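Contents Previous Next Glossary Index

Chapter 13
Sharks and Their Relatives

Fishing crews from the port of Gavik have set their lines along the same shelf for generations, and most of them can tell a shark from a bony fish in the dark, by touch. The skin gives it away. Stroke a shark from head to tail and it feels fairly smooth. Stroke it the other way and it scrapes like sandpaper, and in Gavik dried shark skin was once used to finish the handles of tools.

Sharks belong to a group called the cartilaginous fishes, along with rays, skates, and chimaeras. Their skeletons are made of cartilage, the same flexible material found in the human ear and the tip of the nose. Cartilage is lighter than bone, which helps an animal that has no swim bladder to keep it from sinking. Many sharks also carry a large liver filled with oil, and oil is lighter than seawater.

The rough skin is covered with tiny scales called dermal denticles. Each denticle is built much like a tooth, with a pulp cavity, a layer of dentine, and a hard outer coat. The teeth in the jaw are close relatives of these scales. They are held in the gums by tissue and have no roots set into the jaw, so they come loose easily when the animal feeds.
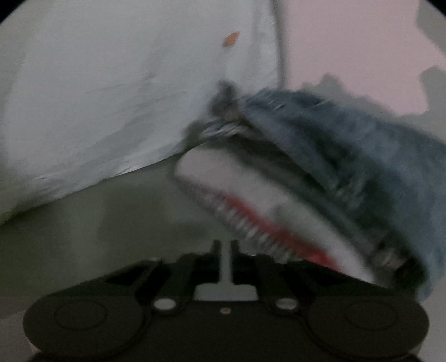

New teeth form in rows behind the working ones and move forward as the old ones drop out. A single shark may shed thousands in its lifetime. Fallen teeth sink into the mud and can last for millions of years, while cartilage usually breaks down before it can become a fossil. Much of what we know about extinct sharks comes from teeth alone.

Farah Tuhumury spent one June collecting fossil teeth from the clay banks at Rurkeck. She brought home 2,241 of them, most smaller than a fingernail. Her colleague Faizal Sutanto sorted them by shape. Narrow, pointed teeth suit a diet of slippery fish. Flat, broad teeth are for crushing shells, and triangular teeth with saw edges cut large prey into pieces. We will return to the Rurkeck collection in Section 13.4, where you will sort a set of outline drawings the same way.

Shape tells us about food, but it does not always tell us about size. A tooth from the front of the mouth can look quite different from one at the back of the same jaw — early collectors sometimes gave the two different species names.

Before you go on, review the parts of a vertebrate skeleton in Chapter 11. You will need the terms cartilage, vertebra, and fin ray for Section 13.1, which begins with the body plan of a small bottom-dwelling shark.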